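Como montar a parede para uma feira de arte (stand pequeno)

Notas rápidas de quem já fez isto na Estden e na Jidetska, sempre a correr. 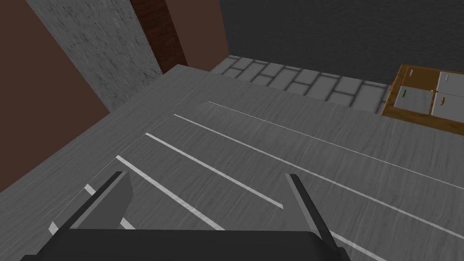
1. Medir antes de escolher
Pedir a planta do stand à organização. Medidas reais, não as do folheto. Na última deram-nos 32 cm a menos numa parede, adeus tríptico.

2. Escolher as obras
Para um stand de canto, 5 peças chegam. Mais uma ou duas em reserva, embrulhadas, para rodar quando alguma se vende.

3. Altura
Centro da obra a 1,50 m, mais coisa menos coisa. Marcar com fita de papel, nunca a lápis. Em painel alugado pagam-se os riscos.

4. Pendurar
Dois ganchos por quadro, sempre. Nível de bolha. Peças pesadas primeiro, papel no fim. Luvas limpas, levar varios pares.

5. Luz
Testar os focos á noite, com o pavilhão apagado. Vidro reflecte, incliná-los uns 33 graus.

6. Legendas
À direita, todas à mesma altura. Artista, título, ano, técnica. Preço só na lista. Nós usamos os cartões da Stindden, colam bem e saem sem marcas.

Desmontagem em outubro é outra história, ver a página das embalagens.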